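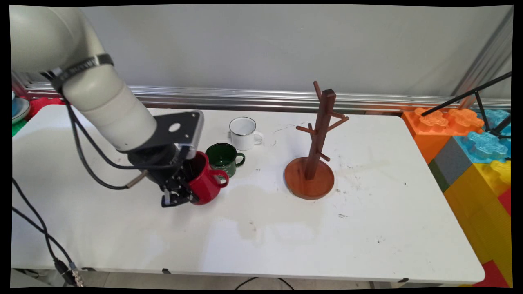
Ismail Cherkaoui reckoned it came down to fingers and always had, and that anyone who spent longer than a morning choosing a gripper was putting off some other decision. He said this down the phone from the airport. Then he said they were calling his row and hung up.

So. Me and Kaiwen and two grippers and until five o'clock.

The Palteck was on the arm already. The Bayram was still in its box under my desk, in the foam, with the little bag of screws you must not lose and which I had lost once in May, on the loan unit, and had to drive to a bike shop for. Same thread. Paid in cash so it wouldn't show up.

4,000 between them. That was the whole argument, if you asked upstairs. The Bayram cost 4,000 more than the Palteck and could anybody tell them why. Multiply by however many Comina wanted for the canteen contract and you got a number that made people take their glasses off. Comina wanted an answer by close of play. Comina had wanted an answer last week, to be fair to them.

"Twenty runs each," Kaiwen said.

"Fifty."

"It's ten past eleven."

"Twenty, then."

He wrote 20 on the whiteboard, in figures, with a box round it, as if I might try to get out of it. Kaiwen Meng writes everything in a box. His shopping lists are in boxes.

The task was mugs. Mug off the table, mug onto the tree, next mug. Red, green, white. Comina do canteens and they'd asked for mugs, and we'd asked what sort, and they'd said oh, just mugs. Enamel because we'd started on china and by the second afternoon there was no china.

First run with the Palteck, inside grip. Fingers in at the rim, open out, lift. Fine. Second run fine. Third run it picked the red one up at a slant and went looking for the peg with the handle pointing at the wrong wall.

"Is that a fail?"

"It hasn't dropped it."

"It hasn't hung it either."

"Put a half."

"We're not doing halves. We said we're not doing halves."

We had said it. We'd said it in writing. I put F.

Four, five, six, pass. Seven was odd. Seven it got the handle over the peg and then wouldn't let go, just stood there with its fingers in the mug like a man who's got his hand stuck in a jar at somebody else's house, and the Flullow controller said READY. It always said READY. You could have unplugged the arm and carried it down the stairs and the Flullow would have said READY to the empty bench.

Kaiwen turned it off and on. Pass, with a note.

I should say what I was putting off, as Ismail had brought it up.

They'd offered me Rotterdam. Ismail had, really, it was his to offer. Run the cell over there, two years, flat thrown in, and I'd had the email open in a tab for nine days. Every time I shut the laptop it was still there when I opened it. I'd told him I couldn't think about it till the grippers were done. Which he'd accepted, and then gone to an airport and rung me up to say a thing like that.

Run twelve, the green one went over. Onto its side, then off along the table and Kaiwen got it with his knee. He's quick. You wouldn't think so.

"F," he said, holding it.

"I know it's F."

"I'm only saying."

Palteck finished up on sixteen. Sixteen out of twenty, with one note and one argument. One o'clock. Neither of us had eaten. I did the changeover myself. It's four screws and the cable and you've got to feed the cable round the outside of the wrist or it pulls when the last joint goes past 90, and I fed it round the inside. Didn't notice. Bolted it all up, felt pleased with myself, put every screw in a saucer like my dad used to.

Bayram, run one. Lovely. I'm sorry but it was. It came down and closed on the handle, didn't bother with the rim at all, and up it went and on it went and off for the next. Quiet as well. The Palteck sounds like someone doing a zip.

Run two, three, four.

"Well, that's that," I said.

"It's four runs."

"Look at it though."

"I am looking at it. It's four runs."

Run five, the last joint went round past 90 and the cable pulled tight and the whole gripper went dead with the white mug in it. Held on. I'll say that for it. It had no power and it held on. The Flullow said READY.

Kaiwen looked at the cable and then at me, and he didn't say inside or outside. He went and got the screwdriver.

"That's not the gripper's fault," I said.

"No."

"So do we count it?"

He thought about it for so long I assumed he'd stopped listening. "If they fit it in a canteen," he said, "who's fitting it?"

"Someone like me."

"Someone like you, then."

F. I wrote it very small. He rubbed it out and wrote it the same size as the others.

We ate standing up, crisps, and his wife's flatbreads out of a tin. He asked if I'd answered Ismail. I said which thing. He said there was only one thing. I hadn't told him there was a thing. I said who told you and he said Ismail had asked him first, back in the spring, and he'd said no, and he'd said ask her, she'll go.

"You said I'd go?"

"You would go."

"You didn't think to mention it?"

"You were busy," he said. "You were doing cables."

I went to room 606 for that, to be on my own. 606 is where the dead kit goes, the first arm and the suction cups nobody liked and a box of broken china with MUGS (OLD) on it, which is Kaiwen, and the letters are in a box. I sat on a crate. I was cross about being known so well by someone who'd never once been asked. And then I was cross about the sixteen, because sixteen is a horrible number. Ten and you bin it. Nineteen and you buy it. Sixteen's a number you've got to have an opinion about.

When I came back he'd done runs six to eleven without me. All on the sheet. All passes bar one, and he'd written next to the one, mug put down too near the tree, my fault, KM. He could of moved it and started again. I wouldn't have known.

Twelve, thirteen. I did the mugs, he did the sheet. You get into a way of it. Handle out to the right, hand away, say clear, step back. Clear. Clear. The light comes round onto that wall after three and you can see all the marks on the table top, every scuff and speck, and I thought, well, some of those are mine. A silly thing to think. It's a table.

Run seventeen it missed the handle altogether and shut on nothing and carried the nothing very carefully over to the tree and hung it up.

Kaiwen laughed so much he had to put the pen down. I hadn't heard him laugh like that since the china.

"F," I said.

"Beautiful, though."

"Beautiful. F."

Twenty. Added it up. Added it up again, the other way, bottom to top.

Three fails. No. Wait. The cable, his one, the seventeen, and there was one at fourteen I'd not ticked because I was thinking about flats.

Sixteen.

We looked at that for a bit.

"Four thousand pounds," I said.

"Each."

Quarter past four. I rang Comina and got a recorded woman, then a real one, then a man who wanted it in one sentence because he was going into a meeting. I told him they came out level. He said level wasn't a recommendation. I said no. He said which would I have, if it was my canteen.

And I knew. That was the annoying part. I'd known since run one of the Bayram and the sheet hadn't shifted it an inch, it'd just made it harder to say out loud. I looked at Kaiwen. He was taking the fingers off to wipe them, he does it every time, nobody asked him to.

"The cheap one," I said. "Put the difference into someone who knows how to fit it."

Long gap. I could hear a lift.

"Can you put that in an email?"

I said I could. He said by five. I said it was already nearly that, and he'd gone.

Kaiwen didn't say anything about the cheap one. He'd have had the Bayram too, I'm fairly sure. He put it back in its foam, and then the bag of screws, and he taped the bag to the lid and drew a box round the tape.

I wrote the email to Comina. Twelve lines, cut it to six. Sent it with thier name spelt wrong, saw it go, swore. Then the other tab was just sitting there and it was four minutes to and I'd got my fingers on the keys anyway.

Dear Ismail, I put. Then I asked Kaiwen, without turning round, how long the ferry was.

"Overnight," he said. "You can take a car."

"What would I want with a car?"

"Mugs," he said. "They've only got paper cups over there. I asked."

He was reaching past me for the saucer. The Flullow said READY. I put a comma in, took it out again, and carried on typing.

Stories | Contact the author | © All rights reserved, please ask before reposting | Back to top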